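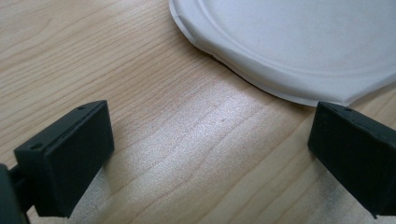
## 5.3 Grasp failures on reflective tabletops

Figure 6. Views from the hand-held gripper over a pale wooden tabletop, with both fingers open. (a) A white plate beyond the fingers. (b, c) A black mesh container at the upper left, with glare on the wood between the fingers.

The Pliltine policy was trained on 4000 demonstrations collected with the hand-held gripper at the Lurnbridge site. In the Notmont trials it failed in a way we had not seen during development. The fingers stopped over bare wood and closed there, short of the object. The controller then reported a successful grasp and started the lift with nothing held.

We logged 30 of these false grasps in 1000 trials. In 8 of them the arm also pressed down on the table hard enough to trip the force limit, and the run had to be restarted by hand.

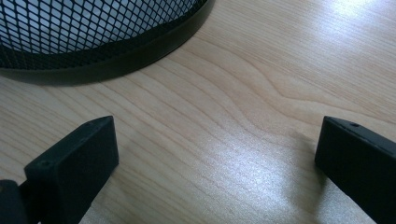 Most false grasps came when a bright reflection lay between the fingers. The depth estimate in such patches is noisy, and the policy seems to read the edge of the glare as the edge of an object. Changing the target object made little difference. Closing the window blinds did, though we did not test this under controlled lighting.

A second fault made the first one worse. The Kavanagh driver marks a grasp as complete when motor current passes a fixed threshold. Two fingers meeting each other pass that threshold as easily as two fingers meeting a plate rim.
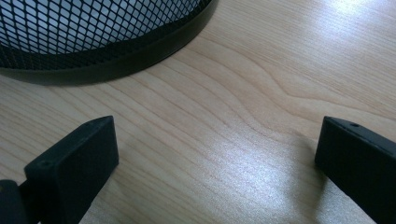 We now require the measured finger gap to stay above a minimum width before the lift begins. If the check fails, the arm backs off, opens the fingers and tries again once before stopping. The force limit was left unchanged. Results with the added check are given in Section 5.4.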